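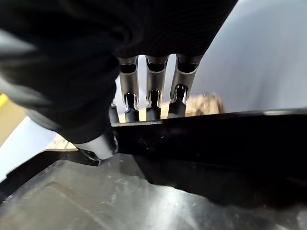
15th July

Tray day. The black tray has been collecting things at the end of the bench since October and I lost the argument about whose turn it was. Na-rae Joo says she did it last time. She has no proof but she said it first.

The rim is scuffed and has pale specks along it. Tried a damp cloth, then a less polite cloth. Specks still there. Zakhar thinks it's old filler, I think it's the tray's personality. Left it.

Rules as agreed with Hae-won Tak: anything with a label goes back to its drawer, anything without goes in the Zerkanis box, anything sticky goes to Hae-won Tak.

Round parts are the usual nuisance. Stand them on edge and they go looking for the floor, so flat face down from now on, please. The Choo order form says 128 caps and knobs and I'm not counting them to find out. 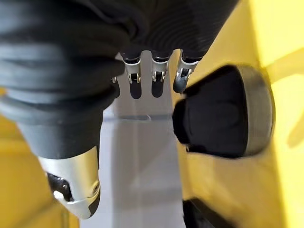

Black round part, gray band at one end. Drawer unknown.

Yoon-hee says knob. Jae-in Ko says foot off some piece of equipment, and went round tipping things up to see which one wobbled. Everything in this room wobbles. There's a faint circle on the flat face, which both of them claim as evidence.

Put it down as "round, black, disputed" and moved on. If it belongs to the Tusero bench, come and get it before I file it under Misc, where 50 others are already waiting.

Still to do:
- new labels, the Nisever ones curl
- wipe the left side of the tray
- find out who took the good cloth
- ask Yoon-hee for the drawer list, again

Contact: notebook desk, Zerkanis workshop | Back to top
2 comments | 0 shares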